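Salt, Sweat and the Second Hour

Most people who start exercising in the heat drink enough water. What they often miss is the salt. Sweat carries sodium out of the body along with the fluid, and plain water puts back only half of what went missing. For a short walk it makes no difference. For a long afternoon of yard work in August, it can.

The walking club in Bimville learned this the slow way. Its summer route runs out past the Mereck reservoir and back, with very little shade after the first mile. Members who felt fine at the turnaround would come home with a headache and sore calves, and several blamed their shoes. The club now sets out at 6:30 in the morning and tells people to eat breakfast first.

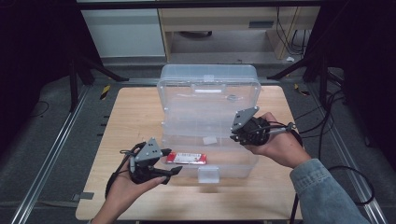
Breakfast does a lot of the work. Eggs, toast, a bowl of soup left over from the night before, or a piece of cheese will all supply sodium, and most of us get plenty of it without trying. If your outing lasts less than an hour, you don't need a special drink. Water when you're thirsty is enough.

Past the first hour, it depends on how much you sweat. White streaks on a dark shirt or a hat brim are a fair sign that you lose more salt than the person next to you. A handful of pretzels will help, and so will an electrolyte powder. Debnath, a small pharmacy near the trailhead, carries packets with 200 milligrams of sodium and others with only 100. The weaker ones taste better, and they are fine for a mild day. Read the back of the packet for sugar too. One popular flavor has 34 grams in a serving, more than most walkers want.

People with high blood pressure, kidney trouble or heart failure should talk to a doctor before adding any salt at all. The same goes for anyone who takes water pills.

Drinking too much is also possible. Over 10 cups of plain water in a short stretch can dilute the sodium in the blood, and the early signs, nausea and a dull headache, look a lot like dehydration. Slow down, get into the shade, and eat something salty if your doctor hasn't told you to avoid it. Anyone who becomes confused or keeps vomiting needs emergency care.

The Kustuvska loop, on the north side of the reservoir, has trees most of the way and a water tap at the halfway point.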